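Speaker notes – "One Basket: A Talk About Desks, Drawers and Other People's Pens"
Eltar office services lunch session, Nov 20, 2013

1. Opening (slides up before people sit down)

Wait for the sandwich noise to die down. It won't. Start anyway.

Say: this is a talk about a wire basket. If you were hoping for the pension update, it's in the Rallard room and I hear there's cake.

Next two slides, no talking over them. Black mesh basket, pale wood table.

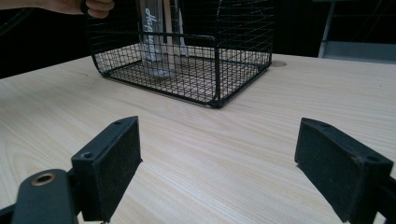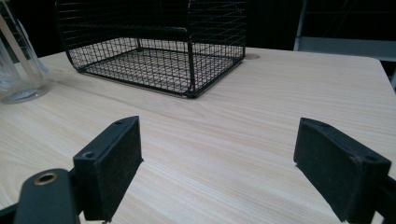
2. Why a basket

Ask who has a drawer they can't fully open. Hands go up. Ask who has two. Fewer hands, more guilt.

My position: a drawer is where things go to be forgotten in private. A mesh basket has holes in it, so whatever you put in there keeps looking at you. On the first slide there's a white card or slim box standing up inside, with script on it that seems to start "Happy". You can read that much through the wire. Try that with a drawer.

(If someone asks happy what, say that's the spirit of the season and move on.)

3. The rule

One basket per desk. Paper stands up, never lies flat. Flat paper breeds.

When the basket is full you empty it before anything else goes in. "Full" means you have to push. People will argue about this – let them, it uses up the slow part after lunch.

Mention the move from the Dauda building here. We packed 50 crates of desk contents and I opened every one. 700 pens. I did test them. I'd rather not discuss how many worked, or what that did to my month.

4. The table itself

Keep this short, I always run over.

A light-colored top is your friend and also a snitch. Crumbs and coffee rings show up fast. Put the basket toward the back and keep the front clear for work, or for looking like work.

Cable holes: if your desk has one, don't park the basket on top of it. Lisero had us do a whole floor that way and then we had to lift every basket to plug in a lamp. I say "us". It was my floor plan.

5. Objections

"I know where everything is." You know where the stapler is. Pause here.

"I need it all within reach." Have them reach for it, right now, from memory. Someone will try to do this with a sandwich.

"It looks bare." Yes.

6. Close

Baskets are on the cart by the door, sign the sheet. Clear-out day is in December, bins provided. Anything left on a windowsill after that belongs to me.

Questions if there's time – skip the one on label makers, we did label makers last year and it got personal.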